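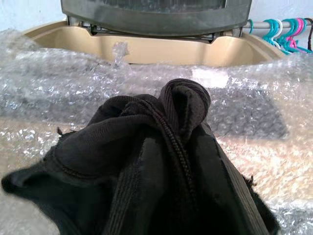

¿Cómo se lava una chaqueta de forro polar sin que se llene de bolitas?
Con agua fría, del revés, con la cremallera cerrada hasta arriba y sin suavizante. Las bolitas salen sobre todo por el roce con otras prendas, y por eso conviene lavarla con ropa ligera y no llenar mucho el tambor.

Me llamo Oddur Briem y escribo estas instrucciones en español, que no es mi lengua, por lo cual pido paciencia con mis frases. En mi país llevamos forro polar casi todo el año, también en agosto, y he estropeado bastantes prendas antes de aprender.

Antes de lavar

Vacíe los bolsillos. Un pañuelo de papel olvidado se pega al tejido y después hay que quitarlo a mano. Cierre la cremallera y también los velcros, que son lo peor para las otras prendas. Si hay barro, espere a que se seque y cepíllelo con un cepillo blando.

Las manchas de grasa en el cuello se tratan con un poco de jabón líquido neutro. Se deja 40 minutos y se aclara con agua fría.
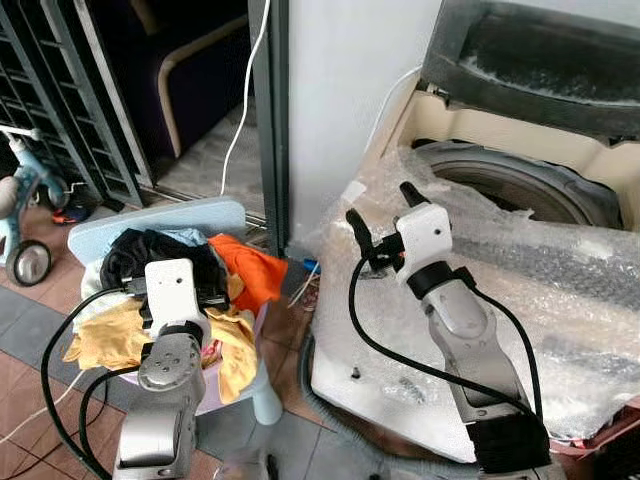 Separar la ropa es el paso que más gente se salta. Yo hago dos montones: en el primero van los tejidos sintéticos, en el segundo el algodón y las toallas. Las toallas sueltan pelusa y el forro polar la recoge toda. Los colores oscuros los lavo aparte las primeras veces, hasta que el agua sale clara.

El lavado

Elija el programa para prendas delicadas, a 30 grados o menos si lo dice la etiqueta, y un centrifugado bajo. Ponga la mitad del detergente habitual. Yo uso el líquido de Gradis, pero cualquier otro sin blanqueante sirve igual.

El secado

Sacuda la chaqueta al sacarla y cuélguela en una percha ancha, a la sombra. No la ponga encima del radiador, porque las fibras se endurecen y ya no se recuperan. Tampoco se plancha.

Si las bolitas ya existen, pase una maquinilla quitapelusas sobre la tela bien estirada, sin apretar. Cerca de la cremallera hay que ir muy despacio.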